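Speaker notes, spring talk on campus displays and the people who walk past them
April 24, 2025
Stallthorpe College, lower library hall

(Wait for the stragglers. The doors at the back are heavy and people feel bad when they bang.)

Good evening, and thank you so much for coming out, especially those of you who had to park over by the rink and walk. My name is Theano Gkikas and for a good many years I looked after exhibits and lobby displays here at Stallthorpe, which means I've hung a lot of things on a lot of walls, and I've had to take a few of them down again with people watching. I want to talk tonight about that second part, the taking down, and what a college owes the folks who were hurt by a display and also the folks who made it.

I'll start with the Maihi gallery, because most of you will remember it (ask for hands, let them look around at each other). In March of that year we put up a set of student banners on the history of the town. One of them used an old minstrel poster from a theater that used to stand on Ronetti Street. The student who picked it meant to show how ordinary that kind of thing once was. But the banner was hung by the stairs, facing the dining hall, and the text that explained it was on the other side. So what people saw on their way to breakfast was the poster, big as a door.
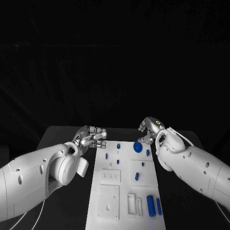

We got our first complaint before lunch. By the end of the week there were 659 names on a petition, and this was a campus of roughly 4,000 students, so you can imagine how it felt in my office. I remember my very first thought, and I'm not proud of it, was that they hadn't read the back. I said so to Ataahua McAlister, who was then in the dean's office and was a great deal wiser than I was, and she asked me how many people I figured walk around a banner to read the back of it. Well. I went and stood there for an hour and she had a point.

(Slow down here. Last time I rushed this and lost the room.)

The college's first statement came out the next morning. I helped write it, so I can be hard on it. It said we regretted "any offense that may have been taken." Read that slowly and you'll hear what the students heard, which was that the offense was something they'd gone and picked up all on their own, like a cold. The second statement was better. It said what the banner showed, where we had hung it, who decided that, and what would happen to it now. It was four sentences long and it took us two whole days, with a lot of very cold coffee.
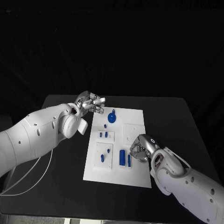 Two robot arms over the table, black backdrop behind.

Now, training. Everybody promises training, and so did we. We brought in an outfit called Statska, and they ran sessions for the whole staff, 1,030 people by the time you added in the grounds crew and the part-timers. I went in with my arms folded. I'll say that some of it was slides I could have lived without, but the afternoon when we sat at small tables and people told each other about one time they'd walked into a building and felt it wasn't meant for them, that stayed with me. A man from the mail room talked for a long while and I had known him for years and had never heard any of it.

What I'd do differently is start with the students who signed. We trained the staff first and met with the students after, and they noticed the order, as of course they would. The young woman who made the banner noticed too. She had gotten some ugly mail by then, and not one of us had called her. I did finally, and we had a good talk, and she told me she would still use the poster but she'd want to be standing next to it.

(Pause, drink some water. Then go to the cards people filled in at the door. Read this one first.)
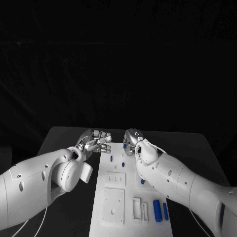
Should a college ever put a hurtful image on display at all?

I think it can, if the explanation is on the same side as the image, and people have a way to choose whether they come in and look. A stairwell doesn't give anybody that choice.

(Then open it up to the floor. Ataahua has the second microphone. Remember to thank the library for the chairs.)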